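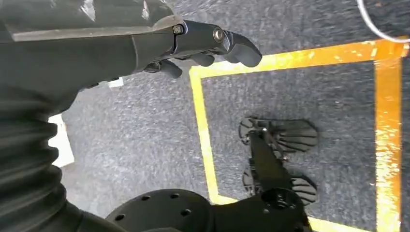 1 min read

Search this site Enter keywords Go

August 9, 2019

Dye lot work, continued. Ran the third madder bath on the Osside wool today, same alum mordant as the March batches, 12 percent on weight of fiber. Bath held at 70 C for one hour, then left to cool with the skeins in. Tap water again. Color is closer to brick than to the orange we had from the Gustard wool, and more even along the skein.

Dry weights before mordanting, in grams:
Osside, undyed: 1,656
Gustard, undyed: 1,441
Set aside for controls: 200 of the Osside

Yesenia thinks the Gustard was under-scoured. Plausible. The rinse water was still cloudy when I stopped, and I did not write down how many rinses it had. Repeat the scour with a fresh 200 g before blaming the madder.

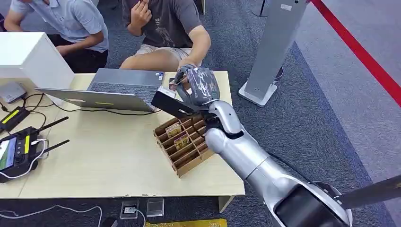

The chalk addition needs its own trial. Ingvild adds it at the start, I have been adding it once the bath reaches 40 C, and our swatches from March do not match. Same root, same Åberg grinder setting, so chalk timing is the first thing to fix. Two small pots side by side, one variable.

Lightfastness strips: half of each covered with foil, south window. Blue wool reference mounted next to them. First reading in two weeks.

pH meter drifting, recalibrate before the next bath. Label tape is low. Clisitz root stock stands at 2,709 g after today, entered on the shelf sheet.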